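September 29, 2026

Otton opens left-luggage network for walkers and rail travellers in the Clarulgate valley

Travellers exploring the Clarulgate valley can now drop their bags at one station and spend the day with nothing heavier than a sandwich in their pocket. Otton, the luggage storage and forwarding service, has opened its first rural network, with staffed counters at both ends of the valley line and a van that runs between them every day of the week.

The idea came from walkers themselves. The valley path starts beside the railway at Benon and finishes at Escobar, a lovely long day on foot, but until now anyone making the trip with a suitcase had to double back for it or pay for a taxi. From this week they can hand it over at Benon before ten in the morning and collect it at Escobar from four in the afternoon (or the other way round, for those who like the climb first!).

"We have wanted to do this for such a long time," said Yvette Nguyen, who runs the valley service for Otton. "You meet people on the path who have come halfway round the world with one big case, and they are so pleased when they hear they can leave it with us. I walked the whole route myself in February, in sleet, and I would have given anything for a van to be carrying my bag."

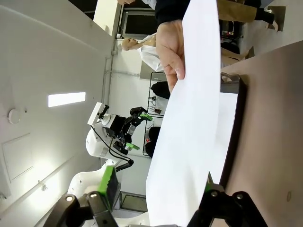

Issue 475

Every bag is weighed and given a numbered paper tag at the counter, and the owner keeps the matching half. There is no app to download. Travellers who would like a text message when their bag arrives can leave a phone number, and the number is deleted once the bag has been collected.

The counters have room for 1163 bags between them, including tall racks for skis, folded pushchairs and bicycles in boxes. A trial over the spring and early summer carried 2095 bags along the valley, from tiny rucksacks to a cello in a hard case - its owner played a short piece on the platform when she picked it up.

Neema Mbwambo, counter manager at Escobar, said: "The trial was a joy. We learned a lot from it too. People wanted us open later in the evening, so we now stay open until the last train has gone, even if it is running late."

Bags can be left for up to 2 nights at either counter. Longer stays can be arranged by asking staff in advance. Tents and sleeping bags are welcome, and damp ones can be hung in the drying room at Escobar at no extra charge.

Booking is not needed for single bags. Groups and schools are asked to get in touch the day before so that space can be kept for them on the van.

Notes for editors

Yvette Nguyen and Neema Mbwambo are available for interview. Journalists who would like to walk the route and try the service are very welcome - please contact the Otton press desk.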